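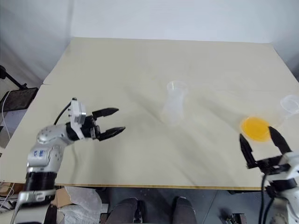
Reusable clear plastic cups fail in storage more often than in use. A cup that goes into a stack damp, or warm from the dishwasher, will bond to its neighbor, haze over, or craze at the rim within a season. The fix is a sorting and drying routine carried out on a cloth-covered table. A cream sheet over the tabletop, with one clear cup upright and another on its side, gives enough contrast to check the walls of each cup, and a slight frosting shows up against the cloth where it would be lost against a patterned one. Small flat pieces such as a round orange-yellow dish or lid can share the same cloth. Wrinkles in the sheet do no harm as long as the cups stand level.

Preparing the surface

Use a flat cotton sheet or an old tablecloth in white, cream, or pale gray. Terry towels hold more water, but they shed lint, and lint on damp plastic dries in place. Kiltex drying cloth is an acceptable substitute and is sold by the yard in the Brernby housewares catalog. Wash any new cloth twice without fabric softener. Softener leaves a film that transfers to plastic and reads as haze under a lamp.

Let the sheet stop short of the front edge of the table. A cloth that hangs over the front gets caught on belts and sleeves, and one tug moves everything on it. If the cloth creeps on a smooth top, put a thin rubber shelf liner underneath.

Light should come from one side and low. A desk lamp at one end of the table is better than a ceiling fixture. Overhead light passes straight down through the cup and hides fine scratches.

Washing

Wash by hand where possible. Use warm water, a plain unscented dish liquid, and a soft sponge. Green scouring pads and melamine foam are both abrasive and will dull a clear wall on the first pass. Nylon bottle brushes are fine if the wire tip is covered.

If the cups must go in a dishwasher, check the base for a marking first. Top rack only, no heated dry, no sanitizing cycle. Thin-walled party cups should stay out of the machine altogether. The rims go oval and after that no lid will seat.

Rinse in the hottest water the hand tolerates comfortably, then shake once, hard, with the mouth down. Most of the water that would have become a spot leaves at this step.

Drying positions

Mouth down on flat cloth: quickest to set out, slowest to dry. The rim seals against the fabric and traps moist air. Use it for the first few minutes only, to drain the walls.

On the side: good air movement through the mouth, but water collects along the lower wall. Give the cup a half turn partway through. Tapered cups roll in an arc, so point the mouths away from the table edge.

Mouth up: correct for the last stage, once no drops are visible inside. Any moisture left in the bottom corner evaporates upward. Do not begin with this position. The water pools at the base and leaves a mineral ring.

On a rack: the best single position if a wire rack is available. Mouth down, with clearance underneath. Set the rack on the cloth to catch drips.

Keep spacing wide enough that no two cups touch. Where they touch, water bridges between them and both will spot.

Telling haze from scratching

Cloudiness has three usual causes and they are treated differently.

Mineral film. Whitish, even, slightly rough to a fingernail. Wipe one patch with white vinegar on a cotton ball. If the patch clears, soak the whole cup in equal parts vinegar and water, rinse, and dry.

Grease film. Bluish or rainbow-toned when tilted, slick when wet. Vinegar has little effect. Make a paste of baking soda and dish liquid, apply it with the fingertips only, and rinse well.

Surface wear. Dull in all positions when dry, but clear when wet. The scratches fill with water and vanish, then return. No household product reverses this. Move the cup to non-food duty: paintbrush water, seed starting, sorting screws.

Some cups are molded with a light frosting and will never look like glass. Compare with an unused one from the same sleeve before treating the finish as a fault.

Lids, dishes, and other flat pieces

Dry these flat for inspection, then on edge. A shallow dish left right side up holds a thin ring of water where the wall meets the base. Turn it over, or lean it in a plate rack.

Colored plastic takes stains from tomato, turmeric, and coffee. Orange and yellow pieces conceal the stain, so check by smell as well as by eye. If an odor remains after washing, fill the piece with dry baking soda, leave overnight, and rinse.

Test a lid for warp by laying it on bare tabletop and pressing opposite points of the rim. If it rocks, it is warped. Slight warp in a soft lid can sometimes be corrected by dipping it in hot tap water and letting it cool under a heavy book. Rigid lids crack if this is tried.

Stacking

Stack only at room temperature. A warm cup pushed into a cool one shrinks as the other expands, and the pair may loosen and then lock at the next temperature change.

Put a square of parchment or a paper coffee filter between cups that fit tightly. Limit the stack to 5 cups. Taller stacks load the bottom cup and split it along the mold line.

Never press down on the top of a stack to save shelf height. If the shelf is short, make 2 stacks.

Freeing stuck cups

1. Stand the pair in a bowl of warm water so that only the outer cup is in contact with it.
2. Put cold water in the inner cup. No ice. Thin plastic does not tolerate the shock.
3. Wait a few minutes, then twist gently while pulling. Do not pry with a knife.
4. If they hold, run one drop of dish liquid around the joint and let it creep down before trying again.

Storage containers

Any rigid bin with a lid will do, provided the stacks can stand without leaning. The Pirihi tall bin fits two stacks of ordinary picnic cups side by side. The Zevness divider box is a better choice for mixed sizes, though its dividers need trimming for wide rims. Leave the lid ajar for the first night to release remaining moisture.

Store away from the stove, the water heater, and direct sun. Do not store with mothballs, scented candles, or solvent-based cleaners. Clear plastic takes up odors and gives them back to the next drink.

Bulk lots

For a club kitchen or rental cupboard the same steps apply, with some changes. Work in trays sized to the table, and finish one tray before washing the next. Mark each bin with the cup volume and the month packed. A disposable sleeve opened in March and left unsealed will be dusty by summer and should be rinsed before use.

Cups bought by the case of 1000 vary in wall thickness from sleeve to sleeve, so keep each sleeve together. Mixed sleeves nest badly and account for most jams. One case returned from a rental cupboard came back with 249 cups fit for food use, and nearly all the losses were rim cracks from overloaded stacks.

Discard any cup with a crack that reaches the rim, whatever its length. Rinse before recycling, and check the resin number against the local list.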